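Bench notebook, Stimley cell (two-arm table)
December, start 7:30

Carrying on from the last entry. Left arm has been faulting out on wide reaches, always at the wrist end of the gripper cable. Pulled the connector and found one pin pushed back in the shell. Reseated it, tugged each wire, all hold. Fault log cleared at count 199.

Rerouted the cable while I was in there. Old run was too tight with the elbow folded. It now hangs free in a long curve down to the gripper bracket. Do not zip-tie it to the link again, that is how we got here. Right arm cable left alone – it has enough slack in its loop.

Base plate bolts checked on both arms. Left base had one that took a bit of a turn, right base all good. Lights green on both plates after power-up.
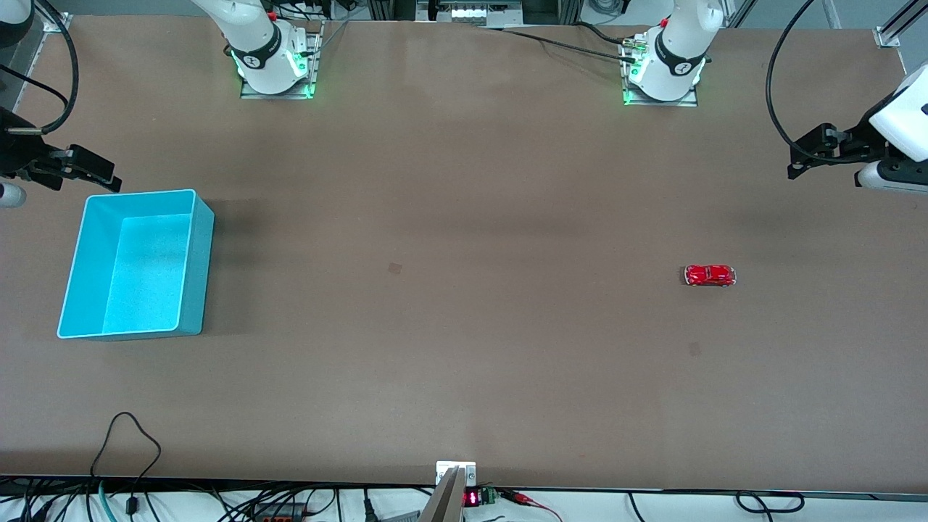 Kurek Notebook 3, p. 30

Set out the blue bin on the right arm's side and the red toy car on the left arm's side, bin empty, for the first pick after the repair. Both grippers parked out at the sides before homing. Same start layout as the Grorkeck sheet, so the numbers can be compared.

Still to do:
Wipe down the tabletop. There's a dark smudge near the middle and another spot by the car, and I don't want the vision check picking them up.
Tidy the cables along the front edge. The power strip is in among them and hard to get at.
Order a spare gripper cable from Ruketti, part 3290. We have none on the shelf.
Label the connector ends, left and right. They are the same plug and will go into either arm.

Leave speed at the low setting until the long run is done – then back to normal if no faults.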